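4. Configuration and Upkeep of the Simulated Cell

4.1 Purpose of the cell

The Vekitz cell is the simulated twin of a two-arm bench used at Prondside for small gear assembly. It was set up so that changes to the assembly routine could be tried before they reached the physical bench, and it has since become the place where most faults in the routine are first reproduced. This section records how the cell is configured, how it is kept in agreement with the bench, and what was repaired during the period covered by this report. The assembly results themselves are given in Section 5.

4.2 Layout and parts

The cell consists of two arms and one table. Each arm carries a parallel gripper with two fingers. The table is a plain slab with no fixtures, and it stands on a gridded floor that plays no part in the physics and is kept only so that an operator can judge distance when moving the overview camera.

The part set is made up of small gears, larger discs and a few irregular pieces. All parts are loaded from the Sturevero library, in which each part has one mesh for display and a second, simpler mesh for contact. The two are stored as a pair. An early version of the library allowed them to be edited separately, and several weeks of work were lost to gears whose visible teeth did not match the surfaces the gripper was touching. Pairs are now locked, and a change to either mesh forces a rebuild of both.

Parts are placed by a seeded layout file. The file fixes the position and heading of every part, the starting pose of both arms and the contact settings for the table. A run can therefore be repeated from its seed alone, provided that the library version is the same.

4.3 Contact settings

Contact proved the most difficult part of the setup. Small gears are light, and with the default settings they slid or jumped when a finger first touched them. The solver step was shortened and the friction of the fingertip surfaces was raised until a gear could be closed on, lifted and set down without visible drift. The final settings were checked over 400 pick attempts, all started from saved seeds. Friction between the parts and the table was left at its original value.

Finger geometry also required attention. The fingers were first modeled as simple blocks, and a block fingertip reaches the table before it can pass between two parts lying close together. The contact meshes were redrawn by Nilsuwan from measurements of the physical fingers. The recesses in the finger faces were kept in the display mesh but filled in the contact mesh, as no part is small enough to enter them and the extra edges slowed the solver.

4.4 Camera upkeep

Two kinds of view are in regular use. The overview camera is fixed in the world and is used to confirm the layout at the start of a run. The close view looks past the fingers of a single gripper and is used to judge the approach to a part. The close view is rendered in gray tones to agree with the input expected by the approach model.

The close view is the more fragile of the two. Its mounting offset is stored with the gripper description, so any edit to the gripper can shift it without warning. In October a routine update to the wrist model moved the offset, and the fingers no longer appeared where the approach model expected them. The fault was found by comparing stored reference images with fresh ones and was repaired by returning the offset to its earlier value. The comparison is now run after every change to the gripper description. Of the 1330 reference pairs checked since then, 683 were taken with the close view.

4.5 Routine checks

Before a batch of runs is started, the operator loads the layout file and confirms from the overview camera that the parts rest on the table surface. Each gripper is opened and closed through its full range with the arm held still. Joint limits are then read back from the simulator and compared with the limits stored for the physical arms — a mismatch here stops the batch. The library version and seed are written to the log, and the batch is released.

When a run ends in a fault, the arms are not returned to their start pose until the state has been saved. The saved state includes the contact list at the last solver step, which has been enough to trace most grasp faults to either a wrong contact mesh or a poor approach angle. Faults that cannot be traced in this way are repeated from seed with contact drawing turned on. Figure 2 gives an overview and a close view from the cell.
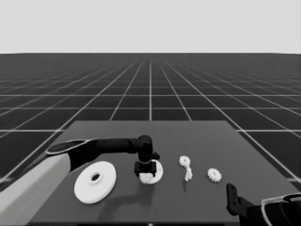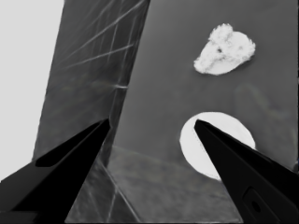

Figure 2. Two views of the simulated cell: overview of the table with gears and discs (first image); grayscale close view past two gripper fingers toward a white disc (second image).

© Vekitz Project, Prondside. Last revised February 18, 2024. Contact the project office for permission to reprint. Back to top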